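Home Features Kitchens Letters Shop

Features > Kitchens > Small spaces

The owner of Bakker, a tiny lunch counter, owns 165 food containers, and I wanted to know how anyone keeps the lids straight!

"I don't match them anymore," she tells me over coffee. "Every lid lives on its box, even in the cupboard. It eats up space, but my mornings are so much calmer."

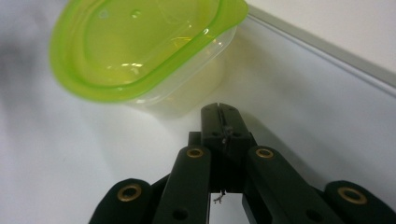

A small clear box with its lime-green lid. The tab is at one corner.

She's fussy about tabs (so am I, now). "If I can't open it with one thumb, it goes to my sister." She also buys see-through boxes only, after a bad week with 27 white tubs and no labels.

And the ones that lose their lids? "Buttons, seeds, rubber bands. My drawers at home are full of them."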